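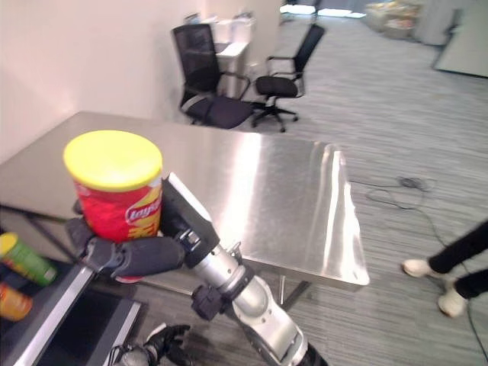 Crisps, Shelves and a Very Large Promise

Dreltley has sent round its latest note on the shelf-picking project, and the figure at the top is 1,781 recorded examples. We are told this is plenty for a system to learn how to lift a tube of crisps from a shelf and put it down on a table. Perhaps it is. I have heard the word "plenty" from Tekin as well, and they went back for more in December.
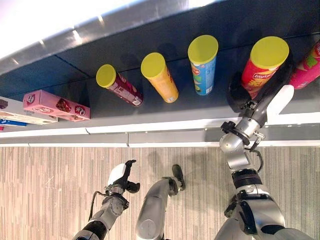
My worry is what goes into that number. The tubes differ in colour and hardly at all in shape, so a system could do well on every one of them and still be lost when handed a bag of rice. Elif Naz Gökçe, who runs the recording sessions, told me each operator does 15 or 16 good runs before a break, and that a run with a fumble in it is normally thrown out. I asked why. A fumble followed by a decent recovery seems to me the most useful thing you could show a machine.

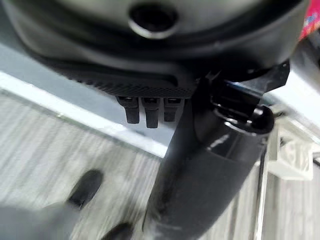
She agreed, up to a point, and said 3 of the operators now keep theirs. The wrist views are kept too, blur and all, though how much anything can learn from the worst of them is still being argued over at Grakdale.

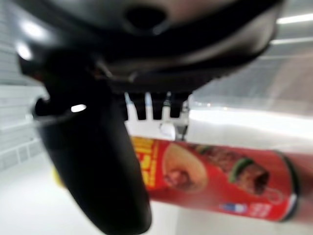
A red Pringles-style tube on its side, seen from the wrist.

Firunham wants to try the finished system in a working stockroom. I would like to see the failure rate first - on goods it has never met - and so far that number has not been in any of the notes.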